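Wednesday, December 8, 2021

I should be asleep, but I stayed up for the whole of the Clirar Awards and now I'm too wound up to lie down, so I'm writing instead with the last of the tea. The stream started late, of course, and for almost 50 minutes there was only that blue card with the harp music. I folded two baskets of towels and a fitted sheet (badly) while I waited, and I can't say I minded. There's something nice about being made to wait for a thing you've been looking forward to since June.

And then Ko won! Ko won best new voice, and I shouted so loud the dog got up and went into the other room. I've been telling everyone at work since the summer that it was going to happen, and I know that's easy to say now, but I have the texts to prove it. I first heard that song in the parking lot at the grocery store, with the frozen stuff going soft in the back, and I sat there until it was over and then sat there a bit longer in case the announcer said who it was. He didn't. I had to go home and type in half a line about a porch light and hope for the best.

The dress was a dark mustard color with long sleeves, very plain, and I thought it was the loveliest thing anybody wore all night. My sister disagrees and has sent me a string of messages about it. She thinks you should sparkle if you're ever going to, and that an awards show is no place for something you could wear to a nice lunch. She may have a point, but I liked seeing a young person up there looking comfortable. The speech was short and shaky and sweet, and there was a thank-you to a music teacher that made me reach for one of the clean towels.

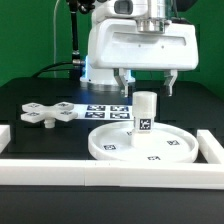 Sarketti went home with nothing, and I'm sorry about that, because I think this year's record is the best one they've made. I was in the second row of the balcony when they played Temulow the winter before everything shut down, and I still think about it when I'm washing dishes. They did the slow one with hardly any lights on, and a man near me, a big fellow in a work jacket, sang every word under his breath. It took us an hour to get out of the parking garage afterward and we didn't care one bit. I've got the ticket stub in the kitchen drawer with the batteries and the takeout menus. Seat 331. I came across it again in the fall when I was hunting for a birthday candle and just stood there holding it.

I do wish the hosts would let people finish talking. There were two of them this year, and they were funny enough at the start, but by the second hour they were stepping on everybody's lines and laughing at their own. The lady who won for the costume drama had clearly written something out on a little card, and she'd barely unfolded it when the music came up. I felt for her. She put it back in her purse so neatly. I'd have read it anyway, right over the band, but that's easy to say from a couch in a bathrobe.

What else. The part where they remember the people who died was handled nicely, with just a piano, and I didn't know some of the names and meant to look them up and haven't. The red carpet portion I could take or leave. I did like the older actor who'd brought his granddaughter and kept bending down to hear what she was saying, so the poor interviewer mostly got the top of his head. My sister liked him too, so that's one thing we agree on tonight.

She's now saying we ought to get tickets if Ko tours in June, and I've told her yes before she can change her mind or start in on the price of parking. I'd go to Temulow again in a heartbeat, although those balcony stairs are steep and I'm not as quick on them as I was. Maybe the floor this time – she's short, though, and she'll complain that she can't see, and then I'll end up holding her coat and her drink while she stands on her toes. We'll work it out. I'm calling her Saturday so we can put it on both calendars in pen.

It's past midnight now and the dog has come back in and is looking at me like I've lost my manners. I've got the song going around in my head, the porch light part, and I have to be up at six thirty. The towels are still on the chair. They can stay there till tomorrow.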